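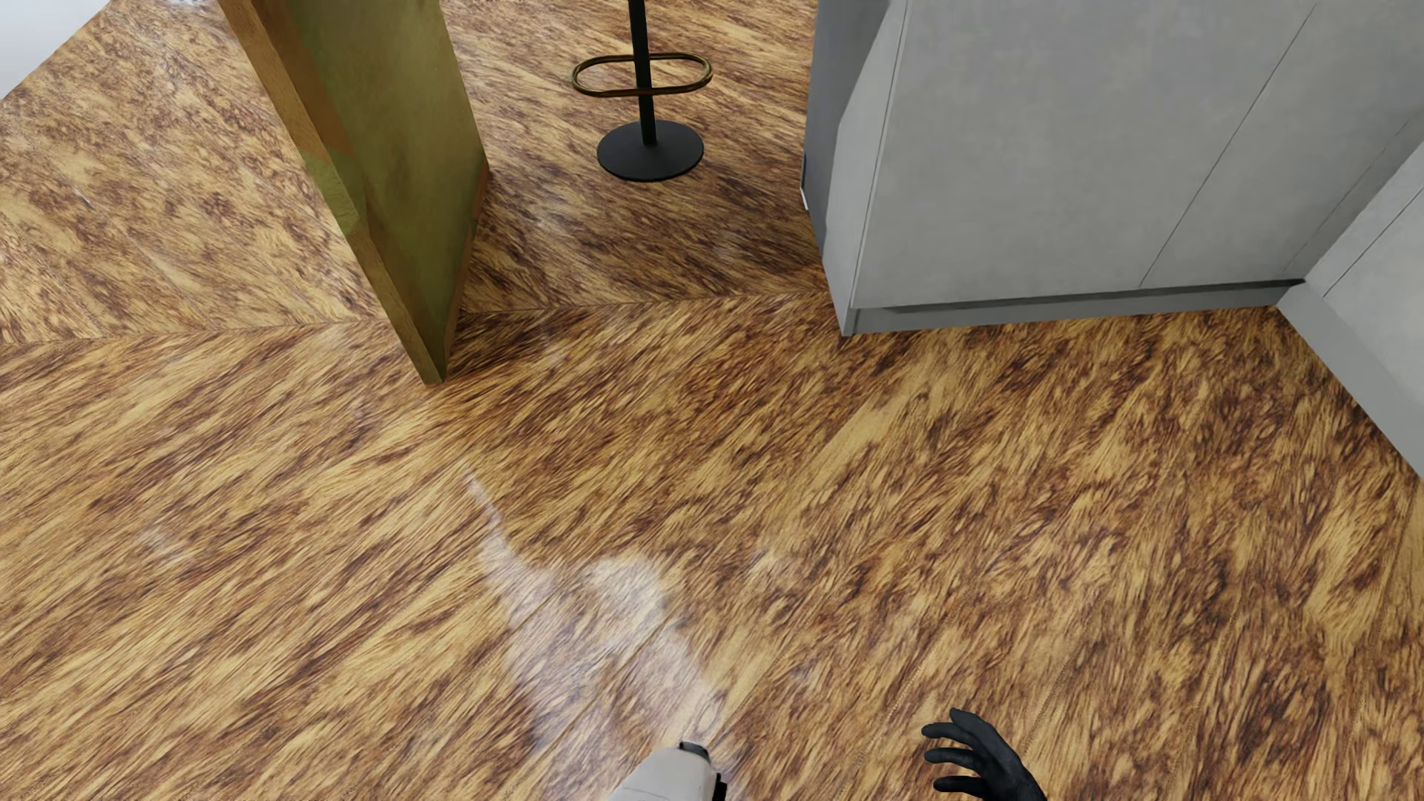
Visit to the Lambert bindery and archive, Paltwood

The Lambert works at Paltwood prints and binds memoirs, mostly short-run family and institutional lives, and keeps the papers its authors leave behind. It opens to outside visitors in March. I went on the morning tour, which began at 9:30 in the loading area and was led by Joanne Bickerstaff, the production manager.

The editorial floor was first. A manuscript arrives in one of three states: typed by the author, dictated and transcribed, or assembled by a ghostwriter from interviews. The third kind takes the longest to clear. Each interview is logged by session and minute, and every direct quotation in the draft carries a reference back to the log until second proofs, when the references are stripped by script. We were shown a chapter with the references still in. It ran to 14 pages with them and 11 without.

Bickerstaff explained the legal read. Passages about living relatives are tagged in one of 4 grades, from "no action" to "written consent required." The grade is set by an editor and checked by an outside lawyer. The most common problem is the reported private conversation, where the author is the only source and the other party is alive. The house rule is that such a conversation can be paraphrased on the author's word, but quotation marks need a letter, a diary entry or a second person who was present. Somebody asked how often authors object to that. Her answer was that most do, once.

The current long job is the Calturow papers, a set of diaries and letters kept by three generations of one shipping family. Loubna Chraibi is editing them into a single volume. The collection holds about 900 letters, of which 400 have been transcribed. Spelling is kept as written. Dates are normalized in the margin and left alone in the text. Where two family members give different accounts of the same event, both are printed and the conflict is noted at the foot of the page without a ruling. Chraibi showed two versions of a wedding breakfast, one by the bride's aunt and one by the groom's father, which disagree on the venue, the weather and whether the groom's brother attended. The hotel register settles the venue. It doesn't help with the brother.

I asked about the index, a weak point in many family memoirs. The Calturow volume has a problem with repeated names: four men called Edmund and two of their wives called Alice. Chraibi indexes them by birth year and adds the family nickname in parentheses where one is documented. Nicknames used by the subject alone are left out of the index and explained at first mention.

Printing is on the ground floor. Text blocks come off a digital press in signatures and go to the Drelska line for gathering, sewing and casing in. The line was stopped for a changeover when we passed through, so we saw the sewing head with its guard open and did not see it run. The minimum order for a sewn hardback is 30 copies. Below that, the house offers a glued paperback only. Photo sections are printed separately on coated stock and inserted between signatures, so their position depends on the page count and an author cannot ask for a picture to face a particular paragraph. Authors who want that have to accept the coated stock throughout, at a higher price and with a heavier book.

The archive room was the last stop. Boxes are shelved by accession number, not by author. Donors can close a box for a fixed term, and the term is written on the end label. Readers need an appointment and a pencil. Photocopies are allowed for open material, and copies of letters also need permission from the writer's estate, which many donors don't realize they can't give themselves.

The tour ended at 12:15. Parking is in the lower lot, and the entrance is on the river side of the building. The stairs to the editorial floor are steep, and the elevator has to be requested at the desk. Sample volumes can be handled in the front room after the tour, including an unbound set of proofs with the legal grades still marked.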